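Search this book
Chapter 4
Go

CHAPTER 4. Boxes, trays and board

Before you start: board of any sort, a craft knife, steel rule, something soft to cut on. Old deliveries are fine. Nothing in this chapter needs new sheet.

4.1 Why begin with a box

Because everybody thinks they know what one is. Four walls and a floor. Then you try to make one, and the last corner won't meet, and you go back and find the first fold was out by the width of a pencil line.

Carla Ghanem taught this unit at the Marnberg workshop for years and always started the same way -- a flat sheet, a knife, no drawing. Most people's first go leaned. She kept the leaners on a shelf and brought them out again in June so the group could say what had gone wrong. Usually the fold. Sometimes the rule had slipped. Now and then the cutting was perfect and the board had been stored damp.

So: fold first, cut second, glue last. We'll come back to this order in 4.3.

4.2 What board is made of

Corrugated board. Two flat faces of paper (the liners) and a wavy sheet between them (the fluting). Glue at the tips of the waves. That's all of it.

The flutes run one way only. Bend along them and the board gives easily, bend across and it fights you, then creases somewhere you didn't want. Find the direction before you mark anything out. Look at a cut edge: waves mean you are looking down the ends of the flutes, long straight lines mean you are looking at their sides.

Upright walls are strongest with the flutes standing up. A shallow tray can get away with either. Tall boxes can't. Eamon Conneely's notes for Plalteck, which we borrow from a good deal in this chapter, put it in one line: stand the flutes up, then stack.

Terms to learn now --
liner
fluting
score
rim
joint (also called the manufacturer's joint, see 4.4)

4.3 Trays and open boxes

No lid, low walls. Used for parts on a bench, for seedlings, for post, for anything you want to see and reach without opening something first. The lack of a lid matters more than you would expect. A lid ties the tops of the walls together, take it away and each wall is only held at the floor and the two corners. Corners go first, then the rim.

Wear on a rim is easy to read. The outer liner lifts in small patches where fingers and other boxes catch it, and the paler stuff underneath shows through. At a corner the layers may part enough for the flutes to be seen end on.
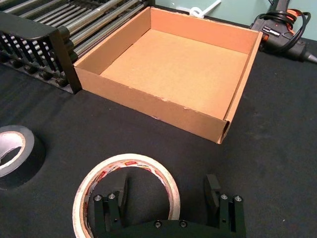
Rim wear alone doesn't finish a tray. Suha Yammine's rule is to press the wall halfway along with a thumb; if it springs back, keep it. If it stays in, flatten it and use the floor for practice cuts. A loose corner can be glued once. Twice is a waste of glue, becuase the paper is what has gone and there's nothing left to stick to.

Exercise 4a. Find 3 open boxes of different ages. For each, note flute direction, state of the rim, state of the corners. Sketch teh worst corner, full size.

Exercise 4b. Make a square tray with walls as high as your hand is wide. Fold first! Keep the offcuts for 4.4.

298

Contact Nasrallah Sakstead Educational | Copyright, all rights reserved | Back to top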